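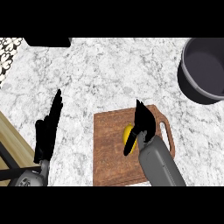
Hi, I'm back! Last time I wrote about how bread gets its holes, and heaps of you sent in questions. One of them, from a reader named Telter (great name), was this: "My mum works in a big kitchen and they're getting robots. Will she still have a job?"

That's a really fair thing to wonder about, and I happen to know a bit about it. I work at Itwood, which is a big kitchen too. We cook lunches for schools and hospitals, 700 of them on an ordinary day, and we've been working with robot arms since October. So grab a snack and I'll tell you what it's like.

First up, what is a robot arm?

Have a look at your own arm. You've got a shoulder, an elbow, a wrist and a hand full of fingers. A robot arm copies that idea. It has joints that bend and turn, with a motor tucked inside to move each one. At the end, where your hand would be, there's a part called a gripper. Grippers come in all sorts of shapes. Some have two flat fingers like a pair of tongs, some have soft rubbery ones, and some suck things up like a vacuum cleaner.

Robots can come in pairs as well, for the same reason you've got two hands. Try buttering toast with one hand behind your back and you'll see what I mean. (Ask before you use the good butter.)

Why is a lemon hard?

You can pick up a lemon without thinking about it. But your brain is doing loads of work! Your eyes find the lemon. Your brain guesses how far away it is and how heavy it'll be. Your fingers open wide enough, close around it, and feel when to stop squeezing. If it rolls, you chase it.

A robot has to be taught every bit of that. It usually has a camera to help it find things, and a computer that works out which way to move. The tricky part is that no two lemons are the same. One is fat, one is skinny, one has a funny pointy end. A robot that only ever learned about the fat one might grab at thin air when the skinny one turns up.

So robots practise, and a lot of their practice happens in a pretend kitchen inside a computer. It works a bit like a video game. The counter is pretend, the chopping board is pretend, the pot is pretend and so is the fruit. The robot can try the same job 300 times and there's no mess to mop up. If a pretend lemon goes flying off the bench, somebody presses a button and it pops back where it started.

After that comes the real kitchen, which is harder. Real kitchens are steamy and slippery and people keep moving your stuff.

What changed for us?

Okay, this is the part Telter asked about. I used to start every morning putting fruit into lunch trays. One piece of fruit, one tray, next tray, next tray, on and on. By the end my shoulders ached and my mind had wandered off somewhere – usually to the beach.

These days our robot, which we call Stunum, does a good share of those trays. I look after it. I learned how to start it and stop it, how to clean its gripper, and how to show it a new kind of tray. That took me 2 weeks of training, and I was pretty nervous on the first day. I'd never even set the clock on my own oven!

My workmate Timo Schwerdtfeger wasn't keen at all. He liked doing the trays. He could chat while he worked, and he reckoned the new way was lonely, because the robot area has a line on the floor and you can't just wander across it for a yarn. He told our boss, Ms Brzozowska, and she moved the packing table closer so people can talk again. I think that was a good fix, though Timo still grumbles about the beeping.

Some of the hours changed too. We need fewer people on the very early shift now, so three people swapped to cooking or deliveries. Two of them were happy about it. One missed finishing early enough to pick up her kids, and it took a while to sort out a roster that worked for her.

What about losing your job?

I won't fib to you. In some workplaces, when machines come in, there are fewer jobs afterwards. That has happened for a very long time, with looms and tractors and even lifts, which used to have a person inside to work them. New jobs can turn up as well, like fixing the machines or teaching them, but they don't always go to the same people. It depends a lot on what the bosses decide and whether they ask the workers first.

At my work nobody has been sent home for good. I don't know what will happen at Telter's mum's kitchen, but she could ask what the robot is going to do, who'll be trained to run it, and what happens to everybody's hours. Those are sensible questions for any grown-up to ask at work.

What can't Stunum do?

Taste soup! It also can't tell that a melon smells a bit off, or notice that the new kid on dishes looks worried and could use a hand. If a tray is upside down, it stops and waits for me. Last week it waited through my whole morning tea.

Something to try at home

Get a pair of kitchen tongs, a bowl and a lemon or a mandarin. Put the fruit on a chopping board and the bowl at the other end of the table. Now be the robot. Your friend gives the instructions, and you only do exactly what they say. "Move left. Stop. Down. Open. Close." See how many instructions it takes to get the fruit into the bowl. Then swap over, and try it with a grape.

Write and tell me how you went, and tell me what you'd name your robot.

We use cookies to make this site work and to remember your settings. By continuing to browse you agree to our use of cookies. Accept Manage settings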